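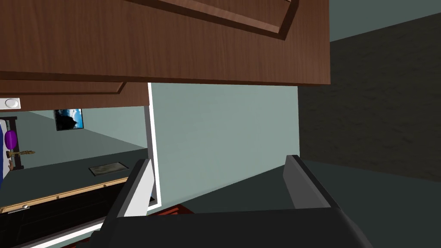 Brown raised-panel cabinet, bottom edge, with the gray-green wall behind.

Gap and sag under wall cabinets: shim, rail or replace?

Zodwa Msimang
Jan 13, 2018

I have a run of wall cabinets over a counter, the Nomden line from Riteck, hung by the previous owner. In July I put a level on the bottom edge and it was 2 mm low at one end. It has now dropped further and the doors no longer line up with each other. The wall is drywall over studs, and the cabinets are fixed with screws through the back panel only. I can feel slight movement when I push up on the low end. The longest box holds dinner plates, which I would like to keep there.

Can I drive a shim behind the low end, or do I need to take the run down and fit a hanging rail? I would prefer not to repaint the wall.

Anathi Makhubela

Don't shim it yet. A shim corrects the angle but carries none of the load, and if you can move the box by hand the fixings are the problem. Empty it first.

Then take out one upper screw at the low end and look at it. If the tip is clean and there is white dust on the threads, it was only in drywall. Plates are heavy; a full box of that length can easily reach 80 lb, and a back panel with no stud behind it will creep for years before it lets go.

Find the studs with a magnet, mark them inside the cabinet, and drive proper cabinet screws through the top hanging strip into each one — washer-head type, long enough to go well into the wood after passing through the strip and the drywall. Do not use drywall screws, as the heads snap. Prop the box level from the counter while you do it. If no stud falls behind the end box, clamp it to its neighbor and screw through the face frames or sides.

All of this happens inside the box, so the paint stays as it is. Adjust the door hinges last.

Sithole

rail is better. I did mine with a steel one rated for 100 kg, never moved. you have to take everything down though

Rorelholm

Agree with checking the screws. Also look at the back panel itself. On mine it had pulled out of its groove, and new screws would have done nothing until it was glued and pinned back in.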